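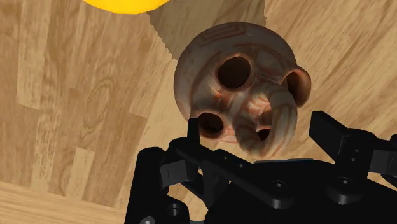
Comparing two gripper models in sim, part 2

The first part ended with the contact settings frozen and the arm controller tuned well enough to stop ringing at the end of a move. This part covers the grippers themselves. There are two: the Katiyar parallel model, which I have used for everything up to now, and the Stotura, a black two-finger linkage design. Both are mounted on the same simulated arm with the same wrist camera, and both are driven by the same position controller.

The test object is a wooden sphere with holes through the shell and a thick curved loop on one side. I picked it out of the Dullmont object pack after a week of cubes and cans, on which the two grippers scored the same and I learned nothing. The holes vary in size. The loop can be a handle or an obstruction depending on the approach angle. A planner that fits a plain sphere to the object will place a finger in a hole sooner or later, and I wanted to see what each gripper did then.

Setup

Physics runs at a fixed step. The object spawns at a random yaw on the plank floor, with pitch and roll left alone. A yellow ball is also in the workspace as a distractor for the segmentation. Each trial is one approach, one close, one lift, then a hold of 3 seconds. A trial passes if the object is still between the fingers at the end of the hold. I ran 300 trials per gripper per settings file, overnight, starting on a Tuesday.

Collision geometry

This took more time than the rest of the project. The visual mesh of the sphere is fine, but the pack ships it with a single convex hull for collision. A convex hull has no holes, and it fills in the space between the loop and the body. With that hull in place both grippers looked very good, because the fingers were closing on a surface that the renderer did not draw. If you see a fingertip stop short in open space, check this first.

I redid the decomposition. The final version is 3,482 triangles spread over the convex pieces, and the pieces follow the rims of the holes closely enough that a fingertip can catch on one. Step time went up. I did not try to get it back.

Katiyar

Straight parallel motion, long travel, narrow pads. The pads stay vertical through the whole close, so the contact point is easy to predict and the planner needs no correction for finger height. On solid parts of the shell it holds well. When one pad lands over a hole, the result depends on the size of the hole. Over the small one the pad bridges it and nothing happens. Over the largest one the pad goes in, the object rotates toward it, and the lift usually fails within the first part of the motion.

It is poor on the loop. The approach has to be lined up closely with the plane of the loop or one pad pushes it aside.

Stotura

The linkage changes fingertip height as it closes. I knew this from the model file and still forgot to account for it, so the first overnight run was wasted. The fingers came down into the floor on low grasps and the solver threw the object across the workspace. The fix is an offset table indexed by opening width. Ten entries with linear interpolation is enough.

With the table in place it is the better gripper on this object. One pad is broad and flat, and it spans the holes more often than it enters them. It also tolerates a bad yaw estimate near the loop. With one finger beside the body and the other outside the loop, it will pull the object into a stable position in cases where the Katiyar pushes it out.

Two complaints. The finger body is bulky and blocks the wrist camera late in the approach, so the pose estimate has to be locked before the fingers get close. The supplied joint limits also allow the linkage to pass through itself. I clamped them in the controller.

Controller

I am still using position control with a force cutoff, through the Flornuvton bridge. Velocity control gave smoother closes on the Stotura but overshot the cutoff on hard contact. The cutoff is checked once per control tick and not per physics step, and that lag explains most of the overshoot. Moving the check into the physics callback is on the list.

What I am keeping

The Stotura stays on the arm for the shell and loop work. The Katiyar goes back on for small boxes, where the constant finger height saves planning time and the narrow pads fit into gaps.

Friction is the weak point in all of this. Both pad sets use the same coefficient against the wood, which I chose because it gave believable slip on a tilted plank. I have no measured value for either pad. The ranking survived a moderate change in both directions, but at the low end the margin between the two grippers got thin, and I would not quote it.

Next is the same object spawned with random pitch and roll, so that the loop ends up underneath in part of the trials. The offset table will need redoing for side grasps.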